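The March patch for Drernari moved save files out of the install folder and into the user profile. The patch notes give this one line. If you own the game on Carré and installed it before the patch, the old saves stay where they were and the launcher shows an empty slot list. They are still on disk.

I have 16 saves in Skorkatness, the second campaign, so I spent an evening working out what the launcher does. It looks for a file called slots.idx in the new folder. When the file is missing, it writes a blank one and then syncs that blank file to the cloud. The sync is the part to avoid. Go offline before you start the game for the first time after patching.

Rosine Brunet wrote to me with the same problem on a second machine. Her cloud copy had been overwritten already, but the local saves were intact, and the steps at the end of this post worked for her too.

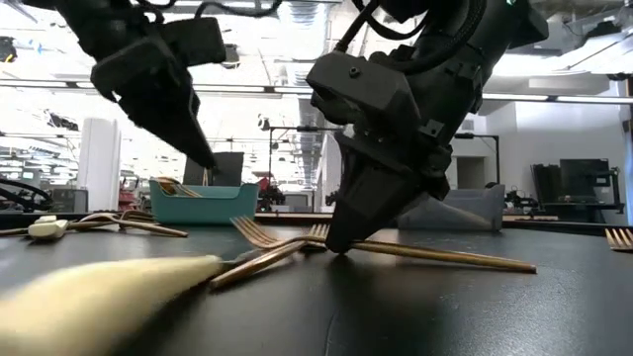
## Moving the saves

1. Quit the game and the Carré launcher. Check the system tray - the launcher keeps running there by default.
2. Disconnect from the network.
3. Copy the whole saves folder from the install folder to the new one in your profile. Copy, don't move.
4. Delete slots.idx from the new folder if the game has made one.
5. Start the game offline. It rebuilds the index from the files it finds. With 16 saves this took 20 seconds.
6. Load one save, save it again under a new name, and quit.
7. Reconnect. When the launcher reports a conflict, pick the local copy.

## Things that still don't work

Screenshots attached to old saves are lost and show as gray squares. The Leketthorpe expansion keeps its own folder, and its saves have to be copied separately by the same steps. Autosaves are capped at 15 after the patch, and the oldest ones are deleted at the next autosave, so rename any you want to keep.

Mods that read the save path from the old config file will fail without an error message. I use two. One has an updated build and the other I have turned off for now.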